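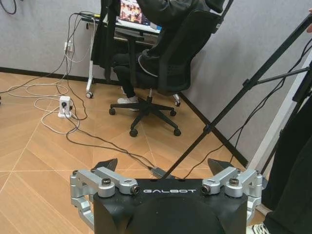
Pinza de Clandodent, con la inscripción GALBOT en la carcasa. Al fondo, el puesto de trabajo.

Clandodent es un proyecto de automatización doméstica montado en el taller compartido Istham, en Barredo. Objetivo: que un robot cuelgue, descuelgue y ordene ropa en un perchero corriente, sin raíles ni perchas especiales. Lo llevan Maricel Pangilinan (mecánica y montaje) y Leidy Llanos (programa y visión). Sigue en marcha. No se vende ni hay previsión de que se venda.

El nombre no significa nada. Salió de una lista de dominios libres y se quedó.

Historia

La primera versión fue un carro con un gancho motorizado, hecho en casa de Pangilinan. Enganchaba la percha pero no la soltaba bien. Abandonada. De ahí se aprovechó la fuente de alimentación y poco más.

La segunda se armó ya en Istham, con una mesa giratoria comprada de segunda mano en Gudell, el almacén de saldos industriales del pueblo. Demasiado lenta y demasiado pesada para el suelo del taller. La mesa volvió a Gudell por menos dinero del que costó.

La tercera versión, la actual, cambia de planteamiento: brazo articulado y pinza de dedos, perchero fijo. El presupuesto para lo que no es robot (soportes, cableado, madera, perchas) se fijó en 1.000 euros y se respetó, según la hoja de gastos colgada en el taller.

Construcción

Los dedos de la pinza se mueven con eslabones de aluminio atornillados, uno a cada lado de una carcasa negra. Puntas negras, enfrentadas. El brazo es blanco, con la muñeca metálica. Una cámara en la muñeca y otra en la cabeza. La primera sirve para el último tramo, cuando la percha ya está cerca; la segunda para elegir prenda y planear el acercamiento.

El perchero es de madera y de interior, con remates en los postes. Se eligió uno doméstico a propósito. Las perchas de madera dan menos problemas que las de plástico, que flexan al cogerlas y bailan en la barra.

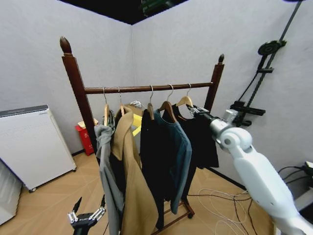 La pinza a la altura del gancho de la última percha de madera, a la derecha de la barra.

El agarre se hace por el gancho, no por la tela. Primero se probó por los hombros de la prenda: se deslizaba, sobre todo con abrigos. Por el gancho el punto de contacto es siempre parecido y da igual lo que cuelgue debajo. Separacion mínima entre ganchos: 3 centímetros. Con menos, los dedos se llevan dos perchas a la vez.

Software y cableado

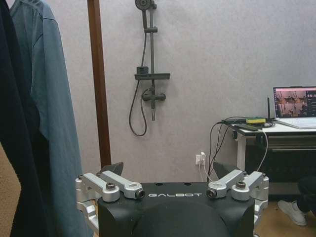

El control corre en un portátil, con un programa propio de Llanos que separa percepción y movimiento en dos procesos. Si uno cae, el otro detiene el brazo. Los datos se graban en local y se revisan después a mano, toma por toma. El cableado es la parte menos cuidada del montaje: los cables negros bajan sueltos desde el borde de la mesa hasta cerca del suelo, sin canaleta, y el cargador va a un enchufe de la pared. Pendiente para junio, junto con una parada de emergencia más accesible.

Pruebas

El registro del taller recoge 317 intentos con la tercera versión. Se mezclan a propósito largos y tejidos: sudadera con capucha, abrigo de punto color camello, camisas, prendas negras. La ropa apretada sigue siendo el caso difícil, una prenda tapa a la siguiente y la cámara de muñeca pierde el gancho. La ropa negra junto a otra oscura, tambien.
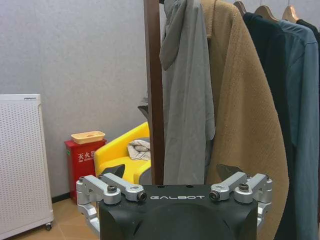
Limitaciones conocidas

Velocidad baja. Una tanda completa de ordenar el perchero lleva 40 minutos.
No recoge prendas caídas ni las dejadas sobre una silla.
Con luz lateral fuerte hay que recalibrar.
Las perchas de plástico, sin resolver.

Véase también

Taller compartido Istham
Pinza robótica
Manipulación de objetos deformables

Última revisión: 31 de mayo de 2026. Faltan referencias en la sección Historia.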